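Slide 1. Good evening, and thank you for coming to Wekgate Hall. I will speak for 14 minutes, then we play you the full Rakena Suite for two accordions and small choir.

Slide 2. The suite has 3 movements. The first is a slow walk. The second takes its rhythm from a dance of the Uter valley, with the accent always arriving a little too early. If you want to clap, please wait for the choir, they have the same problem as you.
(Play the first recording. Stop before the voices enter.)

Slide 3. How the piece was learned. We had only a handwritten score, more than 700 measures, and no bar numbers. In November we sang it very slowly, at home and in kitchens, without accordion. I recommend this to every choir. You hear at once who is breathing in the wrong place - in our case it was the basses.
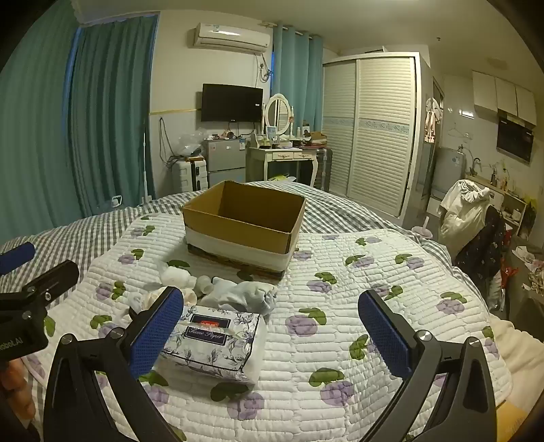

Tissues on a quilted pad with purple flowers.

Slide 4. The third movement, "Sokeck". The melody stays on five notes, but the harmony under it goes down step by step. Listen to the left hand of the second accordion. When it reaches the lowest note, the choir becomes quiet and only hums.
(Second recording, from the humming until the end. Do not speak over it.)

Slide 5. Tickets for the next concert are at the door. The hall in Rakena has 1,100 seats, so please bring your neighbors. Now five minutes for questions, while the players tune the microphones and find their chairs.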